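Pruitt robotics club, summer session, day 14. Two arms, one box, and a shelf to put it on.
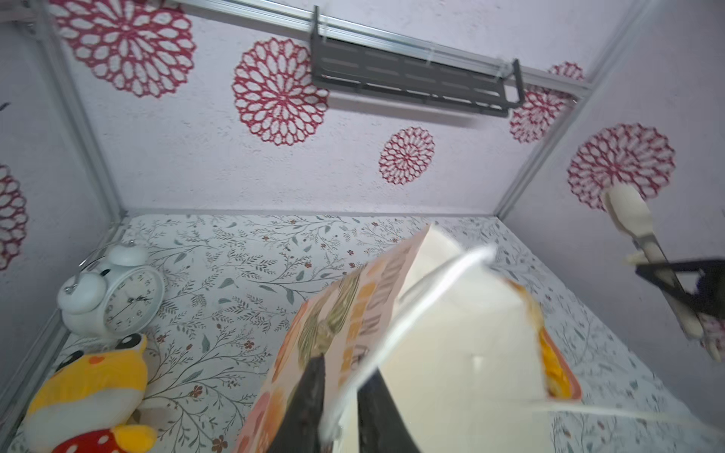
Box in the black gripper, shelf still empty. Wrist camera view.

Toon Jansen drives the arm with the black fingers. Soledad Vidal has the white one.

We want 300 recorded runs before the Prilleck meet in November. We have 252.

Loose plastic film is a pain. It catches the light and the box outline gets lost. Sunita Brannigan is adjusting the exposure tonight.

Clock and plush stay in for the next 20 runs, then we swap them out.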